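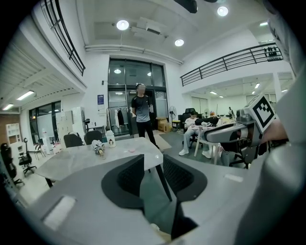 An umbrella taking a rest on a table, with its canopy folded up.

How Does an Umbrella Fold Up So Small?

Look at an open umbrella and then look at a folded one. It's the same umbrella! So where does all that cloth go?

Let's start with the cloth part, which is called the canopy. The umbrella on the table has a gray patterned one. A canopy is usually made from long triangles sewn side by side, a bit like slices of pizza. When the umbrella is shut, every slice droops and folds over, and you can wrap the whole lot around the middle.

The middle is a pole called the shaft. Thin arms called ribs reach out from the top of it, and they hold the cloth tight. Each rib has a helper called a stretcher. One end of the stretcher is joined to the rib and the other end is joined to a ring that slides up and down the shaft. The ring has a great name: the runner!

Push the runner up and all the stretchers push out at once. Out go the ribs, the cloth pulls tight, and you've got a roof! Pull the runner down and everything folds back in. All those parts move together from one little push.

Some umbrellas shrink even more. Their shafts are made of tubes that slide inside each other, like a telescope, and their ribs have extra joints that bend the way your knees do. That's how they can fit in a school bag.

Umbrella fixer Kalevi Ahonen has a workbench in Maltberg with 43 umbrellas waiting on it this October. His favorite job is mending ribs. "A rib is only a skinny bit of metal," he says, "but listen to the click when it goes back in!"

Try it yourself

Ask a grown-up for an umbrella and find a space with plenty of room. Keep the tips away from faces, and watch your fingers near the runner. Open it very slowly. Can you spot a stretcher moving? Now close it slowly and see which way the cloth folds.

If your umbrella has been out in the rain, leave it open until it dries. Then give the canopy a gentle twist, wrap the strap around and fasten it.

Words to know

Canopy: the cloth part
Shaft: the pole in the middle
Rib: a thin arm that holds up the cloth
Runner: the ring that slides up and down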